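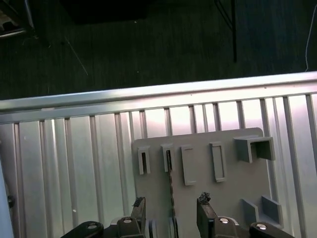 Figura 1. Perfil de aluminio en primer plano, con el suelo al fondo.

4. Montaje del escritorio regulable Hetel y orden de los cables

Si ha llegado hasta aquí, enhorabuena, porque la parte más pesada (desembalar, separar los tornillos y encontrar dónde dejar tantos cartones) ya está hecha. Lo que queda se hace con calma y sin mucha fuerza. Cuente con unos 60 minutos si es su primera vez, y no se apure si le lleva más.

Antes de empezar

Despeje la zona y extienda una manta vieja. El tablero se apoya boca abajo sobre ella, y cualquier tornillito olvidado debajo deja una marca que después da mucha pena ver.

Precaución: no enchufe la fuente de alimentación hasta el paso 7. Las patas pueden moverse en cuanto reciben corriente.

Montaje

1. Coloque el tablero boca abajo, con el borde delantero hacia usted. El borde delantero es el que lleva el canto redondeado.

2. Presente las dos patas en sus alojamientos y ponga los tornillos largos de la bolsa B sin apretarlos del todo. Deje que tengan un poquito de juego - lo va a agradecer en el paso siguiente.

3. Encaje el travesaño entre las patas. Si se resiste, no lo golpee: afloje una vuelta los tornillos de un lado, vuelva a presentarlo y verá que entra con la mano.

4. Ahora sí, apriete todo en cruz, primero un lado y luego el otro, con la llave de 6 mm que viene en la caja.

5. Fije la bandeja portacables Flellenby a la parte inferior del tablero, a 30 cm del borde trasero. Pase por ella los cables de los motores y sujételos con las bridas de tela, sin estrangularlos.

6. Dé la vuelta al escritorio entre dos personas, agarrándolo siempre por el armazón y nunca por el tablero.

Nota: compruebe que cada cable tiene holgura suficiente para la altura máxima. Un cable que cuelga bonito con la mesa abajo puede quedar tirante como una cuerda de guitarra con la mesa arriba, y entonces sufre el conector.

7. Enchufe la fuente y mantenga pulsada la flecha de bajada hasta que la pantalla muestre «0». El escritorio bajará del todo, subirá un dedo y se parará. Con eso queda ajustado el punto de partida.

Nivelación

Los suelos de moqueta engañan bastante, porque ceden con el peso durante los primeros días. Gire las patas niveladoras hasta que la mesa no cojee, úsela un tiempo y repita el ajuste pasadas 2 semanas. En suelo duro suele bastar con una sola vez.

Precaución: antes de subir o bajar la mesa, retire las sillas, cajoneras y papeleras que hayan quedado debajo.

Si la pantalla muestra «E2», desenchufe la mesa, revise que los conectores de los motores hayan entrado hasta el fondo y repita el paso 7. Si el aviso continúa, escriba al servicio de atención de Ochoa e indique el número de serie de la etiqueta pegada bajo el tablero.

Texto revisado por Leonie Fröhlich, enero de 2018. La memorización de alturas se explica en la sección 5.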